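# Keeping small stores in order: an interview with a collections registrar

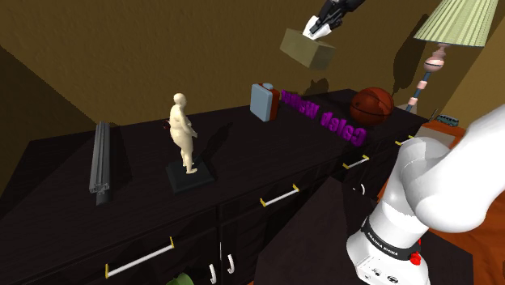 *Objects along the top of a dark sideboard, with a figurine on a black base. Computer rendering.*

The registrar at Claltov looks after a store of household and workshop objects, most of them donated, and has done the job long enough to have rewritten its catalogue twice. We spoke in June about numbering, shelving and what she would change.

The first catalogue used a running number and nothing else. "It was fine up to 200 objects," she said. "After that you had a number and no idea which room to walk to." The second version put the room code in front of the number. That caused trouble of its own when objects moved and their labels had to be rewritten.

The current system keeps the two apart. An object has a permanent number, marked on the piece or on a tied tag, and a location held only in the database. "The number never changes. The location changes whenever somebody carries the thing down the hall, and they have to enter it before they go home."

Claltov borrowed the layout of its location codes from Zareck, a larger store that shares its loading dock. Each code gives room, unit, shelf and position, counted from the left. Furniture is treated as an object and as a unit, so a cabinet in the collection can hold other pieces and still have its own record. She dislikes the arrangement. "A cabinet with things in its drawers can't go out on loan until the drawers are cleared. We had one held up for 2 months over a box of door hinges."

On marking, she is particular. Metal and glazed ceramic get a clear barrier coat, then ink, then a second clear coat. Unsealed timber and textiles get cotton tags. Adhesive labels are not used on anything, including packing boxes, where the code is written in pencil on two adjacent sides.

Relative humidity in the main room is held at 50 per cent. The logger is read at 8 in the morning and the figures go into a spreadsheet. Asked whether the reading could be automated, she said it could, and that she would still go in. "You smell mould before the logger tells you anything."

The backlog is mostly paperwork. The Kakakhel donation arrived in tea chests with a handwritten list whose descriptions run to one or two words. "It says 'lamp, good' and then 'lamp'. There are five lamps." Those pieces carry temporary numbers with a T prefix until the list can be matched against the donor's letters.

Her next job is an audit of the east room, shelf by shelf, with one person reading codes aloud and another checking the screen. The Jotari shelving goes first, as its uprights are due to be re-bolted and everything on it has to come down anyway.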